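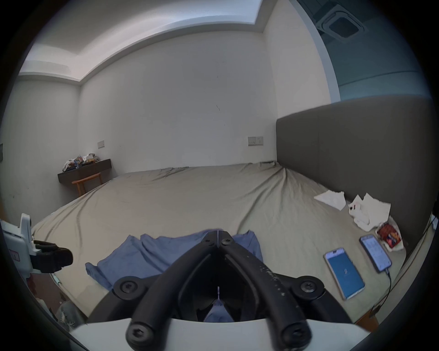 A bed with a creased fitted sheet and a blue cloth on top.

Wanted: people who doubt their sleep gadgets

Most of us have been told by a wristband that we slept badly. Whether the wristband knew anything is another matter. Eltari is looking for adults who own a sleep tracker, a "smart" pillow, a weighted blanket or any similar product, and who are prepared to find out if it does what the box claimed.

The study is called Bedness. It is run by Fathima Debnath and Spyros Nikolaidis, neither of whom sells mattresses. We take no money from manufacturers and we won't be recommending a product at the end.

What you would do

You keep a paper diary for two weeks. Each morning before 9 am you write down when you think you fell asleep, how often you woke and how you feel, and you do this before looking at your phone. In the second week you put the gadget in a drawer and carry on with the diary. At the end you send us the diary and whatever data the app will let you export. Some apps make this a real nuisance, so please check yours first.

There is also one interview of 45 minutes, by phone or at our Mousavi Street rooms. Parking there is poor. Take the tram if you can.

Who can take part

Anyone 18 or over who has used their product for at least a month and still uses it most nights. You don't need to sleep badly. Shift workers are welcome, though you'll fill in a slightly different diary. We can't include people being treated for sleep apnoea, or anyone whose doctor has asked them to wear a monitor.

If you are certain your tracker is brilliant, please apply. The last round was full of people who already agreed with us, and the results were weaker for it.

What you get

A $60 grocery voucher and a plain-language copy of the findings. You will not get a sleep score, a personalised program or advice on your bedroom. We don't think two weeks of diary can support any of that.

To apply

Email Fathima Debnath at Eltari with "Bedness" in the subject line, or write to PO Box 2687, Serier. Tell us what you own, how long you've had it and what it cost. Applications close at 5 pm on the last day of April.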